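3.2 What people do with a bed that isn't made yet

I went into this part of the study thinking it would be the dull bit. Beds are simple, right? You pull the cover up, you plump the pillows, you go have coffee. Then I read through the diaries from the Jorkonstead households and had to rewrite my whole coding sheet (twice, and the second time on a Sunday, which my family still brings up).

The trouble starts with the word "made." We had asked people to write a line in the diary whenever they made the bed, and we got 535 entries back that we could use. A good share of them describe something I would never have called making a bed. One person folds the top cover down to the foot and leaves it there all day to air. Another puts the pillows on a chair and counts that as done. A third wrote "straightened my side" nearly every morning of the diary period, and I love that entry so much that I kept it as the name of a code. So we have "full," "partial," "airing" and "my side," and those 4 codes cover everything in Table 2.

Menaka Patwary, who did the second round of coding with me, argued early on that we should look at the layers one by one instead of at the bed as a whole, and she was right. Once you do that, the entries make a lot more sense. Pillows and covers lead separate lives! Pillows get moved early, often before the person has even decided whether to bother with the rest. Covers and throws come later, and loose cloths (a spare sheet, a blanket from the couch, whatever got carried in during the night) come last or don't get dealt with at all. In the coding we call these last ones "drifters."

Color turned out to matter more than I'd guessed. Several people told us in the interviews that they sort a messy bed by color without thinking about it, because you can grab the right thing fast when it doesn't match its neighbors. A bed like the one in Figure 3 is easy to read in that sense, at least for the yellow-green piece. The blues are another story, and people with a lot of one color on the bed told us they go by pattern or by feel.

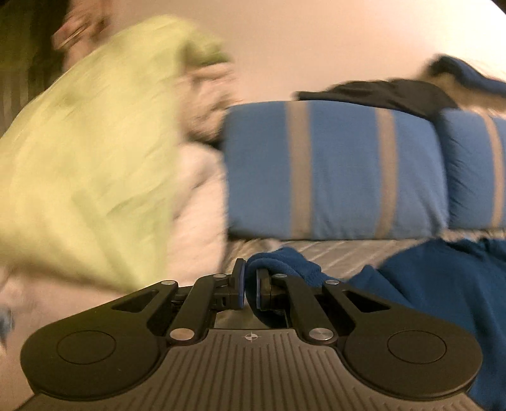
Figure 3. Cluttered bedding: two blue striped pillows, a large yellow-green fabric and a deep blue cloth held in the gripper.

I want to stay with the blue cloth for a minute. Under our first coding sheet it would have gone down as "cover," full stop, and we'd have lost the question that interests me most, namely where a cloth goes once somebody has hold of it. In the diaries there are three usual answers. It gets spread out again, it gets folded and put at the foot, or it gets tossed to one side so the person can reach what's under it. That third move is the one people forget to write down. We only learned how common it is from the home visits in September, when I sat in the corner with a notebook and tried very hard not to help.

The tossing matters for the timing numbers too. If you toss a cloth aside you have to come back for it, and the trip back tends to happen after the pillows are already in place, so the pillows get moved a second time. Menaka calls this "paying for the toss." In the 122 bed-making rounds we watched in person, the rounds with a toss in them felt longer to me while I was sitting there, and Section 4 goes into whether they were (short version: yes, though less than I expected).

One thing I can't settle with this data is the wall side. People whose bed stands against a wall complained about it constantly, and a few said they leave the far edge alone until laundry day. Our diary form had no box for that. The next version does.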